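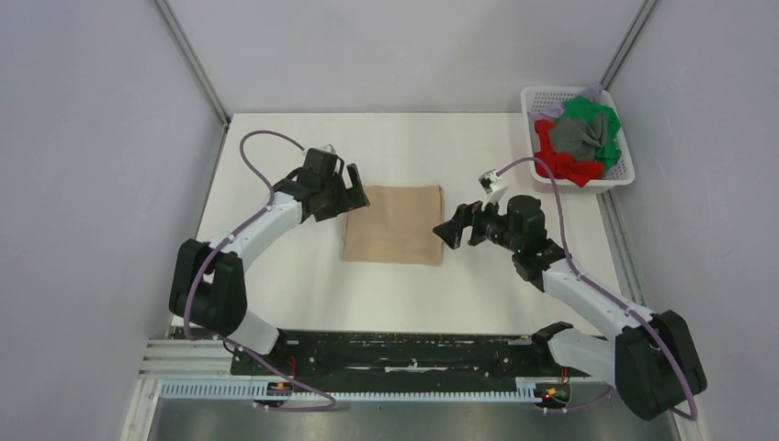 Week 3 is white, and I know some of you have been dreading it since I mentioned it in May! White is where most beginners get stuck, and it's because we all carry a little label around in our heads that says "white" and we reach for the tube before we've had a proper look. So look sideways first. Compare the thing with whatever is next to it. A white tabletop set among pale lavender-gray walls, like the one at the top of these notes, is a good one to practice on: squint, cover the table with your hand, and the walls look like a plain light gray you'd hardly call a color. Take your hand away and the lavender comes up. Put it back and do it again. That flip is pretty much the whole lecture, so if you have to leave early, you've had it.

The word for this is simultaneous contrast, and you'll find it in every color book in the Clultdale library, usually with a lot of little squares inside bigger squares. Squares are fine. I'd still like you to find it at home, on a shelf or a windowsill, and make a note of where you found it.

Now, mixing. Please leave black in the box this week. Black and white give you a cold, chalky gray that sits on the paper like wet cement (I've got a drawer full of student work from before I banned it, and some of my own too). Mix your grays from a blue and an orange-brown. Ultramarine and burnt sienna is the pair I use, and I've used it for so long that I've stopped looking when I squeeze it out.

The strip exercise

Cut a sheet of the Rurside paper into strips, long side down. On the first one, start at the left with pure white and add your gray mix a tiny touch at a time until you get to the right. Don't fuss over the edges. On the second, do the same but lean the mix toward the blue. On the third, lean it toward the brown. Label them on the back -- on the back, please, last year everyone wrote on the front and we spent half the session looking at handwriting.

Lay the three strips side by side on a plain surface and see which one looks "white" at the pale end. Most people pick a different one from their neighbor, and they're quite sure about it, and I love that bit.

If you're using the Kitance student set, the white is a bit thin and you'll need more of it than you think. The bigger tube is worth the money.

Warm light, cool shadow (mostly)

You'll hear this one as a rule: if the light is warm, the shadows go cool, and the other way around. It's a handy starting guess and I still use it when I'm in a hurry. Then I check it. Cream cloth is a nice thing to check it on, as the cloth already has its own warmth, and you have to work out how much of the yellow belongs to the cloth and how much to the lamp. Paint the light part first, then mix a grayer version of the same color for the dips and creases. Keep the change small. A soft crease in a knit is a very quiet thing, and if you go in with a dark line you've painted a crack in a plate.
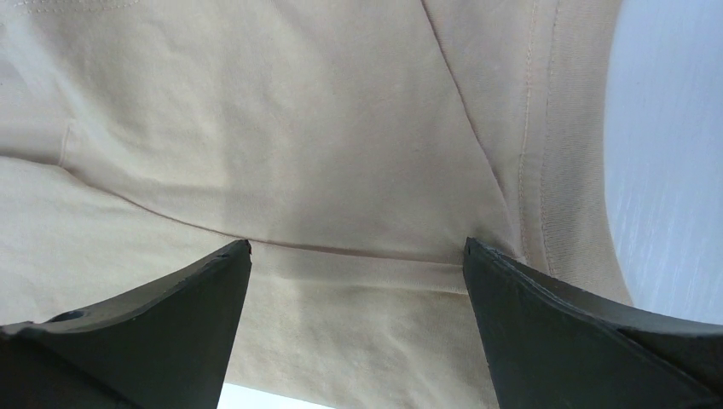
Macarena Lucero asked at the end of last session whether you should ever let the bare paper stand in for the lightest light. Yes, in watercolor, all the time! In gouache or acrylic I'd cover it, even if it's only with a thin wash, because bare paper next to thick paint looks like you ran out of time. Raphaël Bodin disagreed with me about this quite loudly and he may show you his version, which I'll admit looks lovely.

Stuff to bring

A white thing and a cream thing from home. Egg, mug, pillowcase, candle, I don't mind.
Your three strips, dry.
A lamp if you own a clip-on one. We only have the two and they get hot.
An old shirt you don't care about.

For reading, try the chapter on grays in the Zúñiga handbook. Skip the page on varnish, we'll get to that much later. If your gray goes purple and you can't get it back, add a speck more brown, and if it's still purple, start a new puddle and keep the old one for somebody's sky.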